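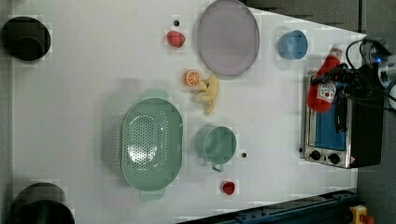

Was the Clillent town hall bell the one that rang at the dedication of the tower?

The bell heard at the dedication was most likely a smaller one on loan from the Trornine fire house. The big Engelhardt bell shows up in the town accounts the following January, when the rigging crew was paid.

hmarchal
Posted September 22, 2020
I wrote the answer above for the local history page and it has been challenged twice by email, so I am putting the evidence here. The contract with the Engelhardt foundry gives a finished weight of 2,640 pounds, exclusive of yoke and wheel. The dedication program lists "ringing of the bell" between the prayer and the mayor's remarks. The Trornine fire company minutes, same week, record the loan of "our bell, 400 lbs., to the Clillent people for their ceremony." The Clillent account book then has a payment in January for "hoisting and hanging bell in tower."
To me that sequence is clear. Corrections welcome if you can cite a page.
Hervé Marchal

towerclock_bohdan
The January payment is a weak support. Town accounts of that period record the date a bill was approved, and a rigger could wait a full quarter for his money. You need the date of the work, which the account book doesn't give.
Also, the freight ledger at the depot has the Engelhardt bell arriving before the dedication. It's on page 131, entered as "one bell, crated, and fittings." I copied it out myself. So the bell was in town.

hmarchal
In town, yes. I don't dispute the ledger. A crated bell at the depot isn't a bell in a tower. Do you have anything for the haul from the depot up the hill?

towerclock_bohdan
No. The drayage book for that season is missing. But the crate arrived 2 weeks ahead, and a competent crew could haul and hang a bell that size in three or four days if the frame was ready.

jreuter
If the frame was ready is the whole problem. I have been through the carpenter's account. The bell frame was specified in white oak, bolted, and the bolts were rejected on first delivery as too short. The replacement bolts are billed separately, after the ceremony. The bill has a delivery date on it, unlike the rigger's. I can't see anyone hanging more than a ton of bronze on a frame with no bolts.
The newspaper is no use here. It says the bell "spoke for the first time," and the same reporter says the clock struck noon, when we know the dial works hadn't been installed.
Jana Reuter

towerclock_bohdan
More than a ton is right, but replacement bolts don't mean no bolts. They could have put the short ones in as a temporary measure and swapped them later. I have seen that in two other towers.

jreuter
With the load on? You would have to jack the whole bell to change them. Which towers?

towerclock_bohdan
The Zakine courthouse and the old Zakine academy. Same builder for both. At the courthouse you can still see the packing marks on the underside of the sill where it was jacked. I will look for my notes.

v_froehlich
Side question about the weight. Is 2,640 the contract figure or the scale figure? Foundries quoted a nominal weight and billed by the pound on what the bell weighed when finished. If there is a final invoice it should differ by some amount from the contract. If the two are identical I would suspect that somebody copied one from the other.

hmarchal
Contract figure. I haven't found the final invoice. The inscription band has the foundry name and the year and no weight. I will change the page to say "contract weight."

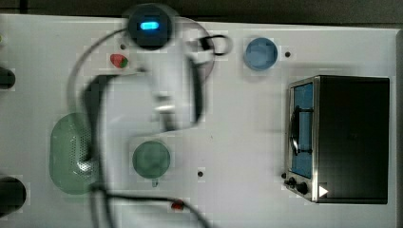 White robot arm over a white tabletop, blue indicator light near the top.

helmut_f
I had charge of winding the clock for a number of years and have been up beside this bell often. Some physical points that may help.
The frame bolts now in place are all one pattern with square heads. I saw no second set of holes and no plugged ones, but a longer bolt of the same diameter would use the same hole, so that settles nothing.
There are no jacking marks on the sills that I ever noticed. I wasn't looking for them. The underside on the north side is hard to see because a later walkway was built against it.
The louvers on the east face were framed to come out as one panel. I always took that to be the way the bell went in. The panel has a carpenter's date penciled on the inner rail. I remember the month as November but I would not swear to it, and I didn't write it down.
Helmut Fuchs

jreuter
A November date on the removable panel would put the closing of the opening after the dedication. That agrees with a late hanging.

towerclock_bohdan
It agrees with either. They could have hung the bell, left the opening boarded over for the ceremony, and made the louvers at leisure. But I agree it would be worth reading the date properly. Helmut, is the tower still accessible?

helmut_f
By arrangement with the town office. The upper ladder was taken out and you need to bring your own. The rail is at knee height as you face east. Bring a light and hold it low to the side, as the pencil is faint.

v_froehlich
If anyone goes up, please measure the diameter at the lip as well. With the diameter and the strike note you can get a fair estimate of weight for a foundry bell of standard profile. It won't be good to the pound, but it would show whether the contract figure is sound.
On the main question I side with Hervé, with one reservation. The fire company minutes record that the loan was approved. Do they record the bell's return?

hmarchal
They do not. The next mention is a repair to its clapper the following spring, by which time it is back in the fire house. I have the page open now and there is no entry for cartage either way.

towerclock_bohdan
So we have a loan approved, with no proof that the bell was moved, against a bell delivered, with no proof that it was hung. I would put both on the page and drop "most likely."

hmarchal
I will add the freight ledger entry and the bolt bill, with page references for each. "Most likely" stays until somebody reads the pencil date. The fire company had no reason to vote on a loan if the new bell was expected to be up.

towerclock_bohdan
They had every reason if the vote came before the crate did. What is the day on the minutes?

hmarchal
The heading gives the month and "regular meeting." Their bylaws set the regular meeting, but I only have the revised bylaws, from after the merger with the hose company. Jana, did you photograph the earlier set?

jreuter
I have the cover and the officers' page. The rest is in the second box and I haven't been through it. I will request it for my next visit.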